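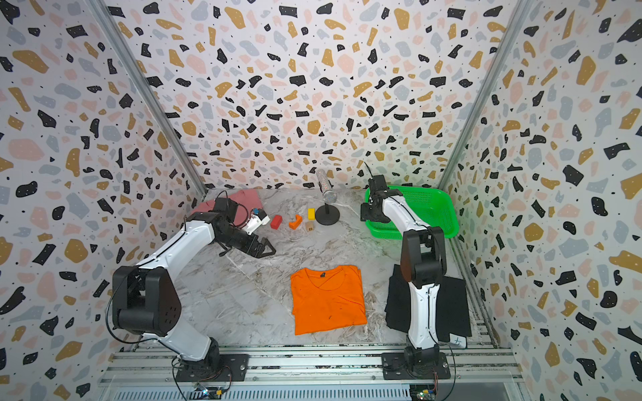 The paper for this session claims that a policy trained on two-arm demonstrations "generalizes across household scenes." Before you accept a sentence like that, ask what a scene was in the experiment. In most bimanual imitation work it is a tabletop, a set of objects, and whatever is behind them, and all three get changed together and reported as one number. Take a cell with terrazzo-pattern walls on three sides and a marble-pattern floor, with a few toy blocks in a row near the back, a green mesh basket in the corner, and a folded orange T-shirt in the foreground. You could swap the walls and keep the objects. You could keep the walls and swap the T-shirt for the black garment next to it. You could leave everything alone and slide the basket over to the other corner. Those are different tests. A network that passes the first may fail the third badly, and if the authors pool them you will never find out.

Session 10: Reading generalization claims in imitation learning
Notes revised December 2019. Instructor: Imad Hattar

1. What was claimed

Our main reading is the Kedholm paper (Zamora's group; the version on the course page, please don't use the earlier workshop one, the tables are different). They collect 647 teleoperated demonstrations, train a single policy by behavior cloning on camera images and joint positions, and report 81 percent success on "unseen scenes." The comparison method, Ellis, uses the same data without their background randomization and does worse.

I have no quarrel with the engineering. The logging is careful and the arms are well calibrated. My quarrel is with the word "unseen," and with how much of the argument hangs on it.

2. What varied and what didn't

Go to the appendix and make yourself a table. Down the side: wall pattern, floor pattern, object identity, object position, lighting, camera position, arm base position. Across the top: training, test. Fill in every cell from the text. Where the text is silent, write "not stated" and do not guess in the authors' favor.

When I did this I got the following.

Wall and floor patterns: changed at test. This is the part the authors are proud of.
Object identity: some changed, though the replacement objects are from the same categories. A new shirt is still a shirt, folded the same way.
Object position: "varied." No ranges given.
Lighting: not stated.
Camera position: fixed, the same in training and test.
Arm base position: fixed.

So the arms never move relative to the camera. A policy in this setting can lean very heavily on where things are in the image. If the basket is nearly always in one of two corners, reaching into the basket can be learned as reaching into one of two places, with the picture only needed to choose between them. Changing the wallpaper doesn't touch that at all.

3. The baseline you should want

Whenever a visual policy is evaluated with a fixed camera and fixed bases, ask for the blind baseline. Train the same network with the image blanked out, or replaced by one constant image, so it has only the joint positions to go on. It will be bad. The question is how bad. If the blind policy gets a third of the trials, then a third of the trials are telling you nothing about vision.

The second baseline is nearest neighbor replay: find the closest training start state, play back that demonstration open loop. It costs an afternoon. The Biken people ran it on their own benchmark in June and it came embarrassingly close to their learned policy, and to their credit they printed the number. Kedholm reports neither baseline. When I wrote to ask, I was told that replay "would obviously not work" with deformable objects like garments. Maybe so. Then it should be easy to show.

4. Counting trials

The 81 percent needs a denominator. Section 5 says 10 trials per scene. It doesn't say how many scenes went into the headline figure, and the per-scene results are in a bar chart with no error bars.

Work this out by hand before class. With 10 trials and 8 successes, what is the 95 percent interval on the success rate? Use Wilson, not the normal approximation. You should get something that runs from a little under one half to a little over nine tenths. Now look again at the bar chart and mark which differences between Kedholm and Ellis you would still be willing to defend for a single scene. I marked 2.

Pooling over scenes narrows the interval, but only if you treat trials as independent. Trials in the same scene share a layout, a lighting setup and very likely the same person resetting the objects. The honest unit is closer to the scene than the trial.

Who resets the objects matters more than students expect. Laying a shirt down flat with the collar away from the robot is a choice, and a person who has watched the policy fail on rumpled shirts will start laying them down neatly without meaning to. Randomize the reset from a printed sheet, or have someone do it who doesn't know which method is running next. Kedholm doesn't say which was done – I assume neither.

5. What counts as success

A last complaint. "Success" for the basket task is defined as the object being inside the basket at the end of the episode. Partial credit is given for garments, with the score assigned by the operator. There is no second rater. I would throw out the garment scores until somebody re-rates the videos.

Compare Caltent, the optional reading, where the criterion for each task is written down before the runs and a trial stopped by the operator counts as a failure. Their numbers are much lower. I trust them more.

6. For next time

Bring your filled-in table and your interval. Write one page proposing the smallest experiment that would change my mind about the Kedholm claim. Assume one cell, two arms and three days of robot time. Say what you would vary, what you would hold fixed, and what result would make you give up on the claim yourself. Proposals that answer "collect more data" will be handed back.

Anyone who wants to defend the paper is welcome to, and gets to speak first.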